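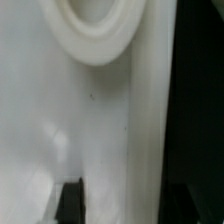
Start with the boring positions, they told me at Kunska, and I ignored them for a fortnight. So, step one: start with the boring positions. Drive the arm by hand through one whole pick, block to tray, and save it even if it's ugly.

Step two: move the blocks between runs. A model shown 60 identical picks will learn one pick, very well. Turn them, spread them, leave one by the mat.

Step three: slow down over the tray. Hold the block just clear of the pegs, then lower it. Rushed endings make rushed robots. 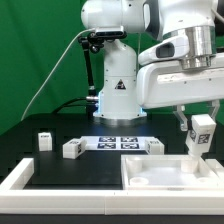
Does hovering not teach it to dither, a reader in Stastport wanted to know. It does, if you dither. Keep the pause under 2 seconds and trim the rest.

Step four: label fumbles as fumbles and keep them in their own folder. My first set ran to 223 runs, and I'd called every one of them "good" — a generous word. Back up before relabelling.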